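La encuadernación vuelve a casa

Durante muchos años, el taller de impresión de la universidad de Flunbridge envió fuera casi todo lo que necesitaba un lomo. Las tesis, los manuales de laboratorio y los catálogos de la biblioteca salían en cajas hacia un encuadernador externo y regresaban, con suerte, 10 días más tarde. El precio era aceptable. El plazo, en cambio, causaba discusiones cada mes de junio, cuando todos los departamentos querían sus ejemplares al mismo tiempo.

El taller ocupa la planta baja del edificio Ploswood y tiene una plantilla pequeña. Hace dos inviernos decidió comprar una encuadernadora de segunda mano, una Drunberg de cola PUR, que había trabajado antes en una imprenta comercial. La máquina necesitó una revisión completa y un extractor nuevo, y las primeras semanas fueron difíciles: la cola PUR no perdona un fresado mal hecho, y varios lomos se abrieron en la prueba de tracción.

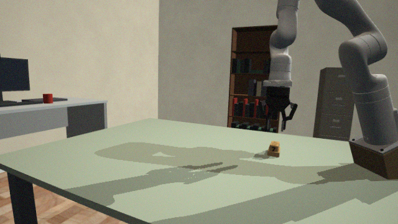
Radonjić, la imprenta que vendió la máquina, ya había advertido que el problema estaría en el papel y que convenía mirar la dirección de la fibra antes de tocar la temperatura. Según su carta, que todavía está pegada junto al cuadro de mandos, «un libro con la fibra atravesada se queja toda la vida».

El consejo resultó útil. El taller revisó sus pedidos de papel y pidió al distribuidor pliegos con la fibra paralela al lomo, también para los trabajos cortos. Con este cambio, y con un cuchillo de fresado recién afilado, los bloques empezaron a salir firmes. Hoy se encuadernan casi 4.000 ejemplares por curso, y una tesis entregada por la mañana puede recogerse dos días después.

Quedan trabajos que todavía se mandan fuera. La tapa dura con estampación, por ejemplo, pide una prensa que no cabe en el local, y los libros de más de 22 milímetros de lomo se prefieren cosidos. El taller lo explica así en su tarifa – con una tabla sencilla de grosores y plazos – para que nadie se lleve una sorpresa en la ventanilla.

Para el próximo curso se estudia una guillotina trilateral. De momento, los cortes se hacen en la guillotina antigua, un lado después de otro, y el montón de ejemplares espera su turno en los carros del pasillo.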